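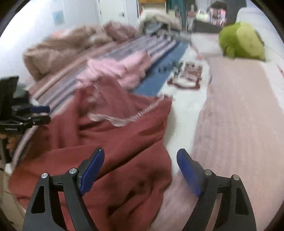

Wotuneo-cama: manipulação de roupa com duas garras manuais
Ficha do conjunto e nota de falha do canal de abertura

Estado: utilizável com restrições. Leia a seção "Falha conhecida" antes de treinar qualquer política que preveja a abertura da garra.

Resumo

O conjunto contém 64 episódios de manipulação de peças de roupa e roupa de cama em quartos mobiliados, gravados com um par de garras manuais Wanex. Cada garra leva uma câmera olho de peixe voltada para os dedos, um encoder de abertura e uma unidade inercial. Os episódios foram gravados em ambiente real, com a cama no estado em que estava. Não houve fundo neutro nem iluminação controlada.

Conteúdo de cada episódio

video_a, video_b: vídeo de cada garra
pose_a, pose_b: trajetória estimada por SLAM visual-inercial
abertura_a, abertura_b: distância entre os dedos, em milímetros, amostrada a 100 Hz
eventos: marcas de início e fim, inseridas pelo operador
qualidade: campo acrescentado na versão atual (ver abaixo)

Falha conhecida: abertura congelada na garra B

Em 10 episódios, o canal abertura_b para de variar no meio da gravação e repete o último valor até o fim do arquivo. O vídeo e a pose continuam normais. O arquivo não contém lacunas: as amostras seguem chegando com carimbo de tempo válido, o que fez a falha passar pela verificação automática de integridade, que só procurava amostras ausentes e saltos de relógio.

O problema foi detectado em março por Mahlet Abera, durante o treino de um modelo de base. O modelo aproximava a garra direita do tecido e não fechava. Na inspeção dos dados, o valor congelado mais frequente era 62 mm, com os dedos visivelmente em outra posição no vídeo.

Causa

O cabo do encoder da garra B passa por uma presilha junto à articulação. Com o punho girado para fora e tecido volumoso puxado contra o mecanismo, o conector recua e perde contato na linha de dados. O firmware tratava a ausência de resposta como "sem mudança" e republicava a última leitura. Reproduzimos o defeito em bancada na Stikevton, puxando o conector à mão com a garra em movimento.

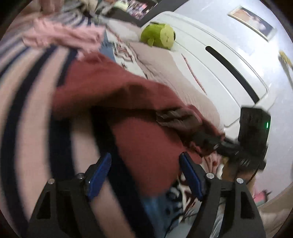
O firmware não distinguia entre alimentação e comunicação com o encoder, e o indicador luminoso herdou essa limitação: ele só informa que a placa está alimentada. Um operador que conferisse a garra durante a tarefa não teria como perceber a falha por ele. Na preensão da peça vermelha, por exemplo, a luz verde da segunda garra está acesa e o tecido aparece franzido junto ao mecanismo, mas nenhuma das duas coisas diz se o encoder responde. Para julgar um episódio é preciso comparar vídeo e sinal. Não use a luz como critério de triagem.

A garra A não apresentou o defeito. O roteamento do cabo é diferente nessa unidade -- a presilha fica mais recuada -- e o ensaio de bancada não conseguiu soltar o conector.

Risco na reprodução em braço robótico

Não reproduza abertura_b dos episódios marcados em hardware sem limite de força. O comando constante mantém os dedos parados enquanto a pose executa a retirada. Em ensaio com tecido preso ao colchão, o braço tracionou a peça até o desligamento por sobrecorrente. Houve dano em uma almofada de contato do dedo e nenhum ferimento. Desde então, todo ensaio de reprodução exige operador com parada de emergência na mão e área livre ao alcance do braço.

Correções

Firmware: a perda de resposta do encoder passa a gravar NaN e a piscar o indicador.
Mecânica: presilha deslocada e conector com trava na garra B.
Dados: campo qualidade com os valores ok, abertura_suspeita e descartado. Os valores originais de abertura_b não foram alterados.
Verificação: novo teste compara a variância do encoder com a distância entre dedos estimada por imagem, em janela deslizante.

O teste gera falsos positivos quando o tecido cobre as almofadas. Esses casos foram revistos manualmente por Mulugeta Zeleke.

Uso recomendado

Para modelos que preveem apenas pose, o conjunto inteiro pode ser usado. Para os demais, filtre por qualidade = ok. A reconstrução da abertura por imagem está em andamento no repositório Gunawardena e ainda não deve ser misturada com leituras do encoder.

Pendências

Repetir o ensaio de bancada com a presilha nova e carga lateral.
Documentar o deslocamento de zero do encoder após a troca do conector.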